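Category: Bedding & Linens > Fit, Sizing and Care

Thread: Duvet drop on a wood side rail, and what to do with the turned-back edge

lkokkinos
I'm setting up a guest room and trying to settle on one way of making the bed that survives a week of use. The mattress is 72 inches wide. The duvet insert is 92 inches across, all cotton shell, in a white cover with a fine woven stripe. On paper that gives me 10 inches of drop per side. In practice I get less, as the fill takes up width once it's lofted.

My problem is the front edge. The hem on this cover doesn't hang straight. If I pull the side down to hide the mattress, the hem goes wavy above the rail. If I pull it taut from the foot, the slack moves to the middle and gathers there.

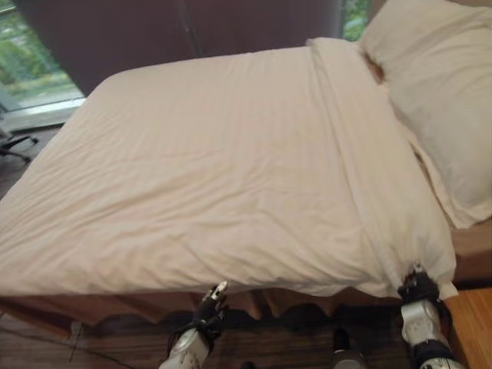 Page 1 of 2

Frame is a reddish-brown wood and I'd like to keep the rail visible, so a longer cover is not what I'm after. Questions:

1. Is a scalloped-looking hem a cutting problem or a tension problem?
2. Does anyone turn back a section of the top layer on the diagonal, or is that only a hotel habit?
3. Does the stripe direction matter when squaring the cover?

zixuan_x
1. Tension, almost always. The hem has a folded allowance that is stitched through several layers. The panel above it is a single layer. They shrink at different rates in the first few washes and the edge ripples. Measure the hem along the stitching, then measure the panel a foot above it. If the hem measures longer, that's your ripple.

3. Yes. A woven stripe is the best reference you have. Line up one stripe with the foot of the mattress and work toward the pillows. Don't use the side seam as a reference, side seams twist.

Obinna F
I disagree on the cause. Differential shrinkage usually pulls the hem shorter than the panel, and then the edge cups inward. A wave with the hem hanging free is more often an insert that isn't reaching the corners. The fill stops short, the last few inches of cover are empty, and empty fabric does what it likes.

Test: pinch the hem between two fingers at the middle of the side. If you feel only cover, the insert has migrated. Corner ties fix it. If the cover has no loops, sew a short length of twill tape into each inside corner.

zixuan_x
It can go either way depending on the thread used in the hem. Polyester thread doesn't shrink, cotton panel does, and you get a seam that is long relative to the cloth. But the pinch test costs nothing and should come first.

lkokkinos
Pinch test done. Only cover for nearly a hand's width along the front. So the insert is short of the edge. It's the Holum all-season, bought separately from the cover, which is a Drurnitz. Cover label says 92 as well.

Obinna F
There you go. Same nominal size from two makers. Drurnitz measures the cover flat and unwashed, Holum measures the insert before quilting. I had the same pair and the insert came up a couple of inches under. Cover should be the smaller of the two, if anything.

cristobal.cabral
On question 2, the diagonal turn-back. I clean rental units and I stopped doing it. It leaves a ridge across the bed that reads as a mistake from the doorway, and guests sit on it. Either fold the whole top back square, by a fixed amount, or leave it flat up to the pillow. A partial fold that runs from the head down to the front corner also pulls the duvet off square, so you end up fixing the foot again.

fdolan
Mild defense of the turn-back. In a room with one accessible side it shows people which side to get in, and it lets the bed air. I do it loosely and don't press it. I agree it doesn't work on a thick insert. Under 200 gsm of fill it lies down, above that it stands up like a pipe.

cristobal.cabral
If airing is the purpose, turn the entire duvet back to the foot in the morning and make the bed later. A folded corner airs a corner.

fdolan
Fair for a rental with turnover. In a house where the bed is made once at 8 am and then left, the corner is what you get.

lkokkinos
The room also has to work as a sitting room during the day. There's a taupe upholstered piece, a gray striped carpet and a small box or cabinet in pale wood that I've been using as a surface. 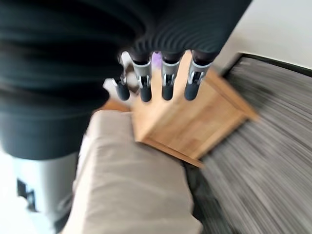
I'd rather not add a bench at the foot for spare bedding. The current plan is to keep one spare pillowcase set in the closet and nothing else. Is there a case for storing a second insert in the room, compressed, or does that ruin the loft?

Obinna F
Compression is fine for weeks, bad for months. Down recovers better than polyester fill does. I wouldn't vacuum either one. A cotton bag on a closet shelf, folded in thirds, is enough.

zixuan_x
Agree with that. Also check the carpet side of the bed. A striped carpet gives the eye a straight line to compare against, so an uneven drop will look worse than it measures. Mine looked an inch off when it was a quarter inch off.

cristobal.cabral
Leave the pale wood as it is. Two wood tones in a bedroom are not a problem if the bedding is plain. I'd spend the effort on the pillow. If it's propped against the head and the duvet stops short of it, you get a dark gap between the two. Pull the duvet up until it just touches the lower edge of the pillow, then fix the foot last.

Obinna F
Opposite order for me – foot first, then head. If the foot is wrong you pull everything down and the gap comes back.

cristobal.cabral
Only if you tuck. He has the duvet hanging free.

lkokkinos
Hanging free, correct. I'll try both orders after I've sewn the ties in. Twill tape is supposed to arrive Friday. I'll measure hem and panel at the same time so zixuan_x gets a number too.

fdolan
Prewash the tape. Unwashed cotton tape will shrink and pucker the corners, and then you'll be back with a different ripple.

lkokkinos
Noted. Hot wash with the towels, then sew.

Recent in Fit, Sizing and Care
Ulloa linen covers: button closure or zipper?
Side rail height and duvet drop, measuring chart
Demanton mattress pad slides toward the foot
Insert bigger than cover: how much is too much?
Cream or bright white after repeated hot washes
Pillow loft for side sleepers, firm fill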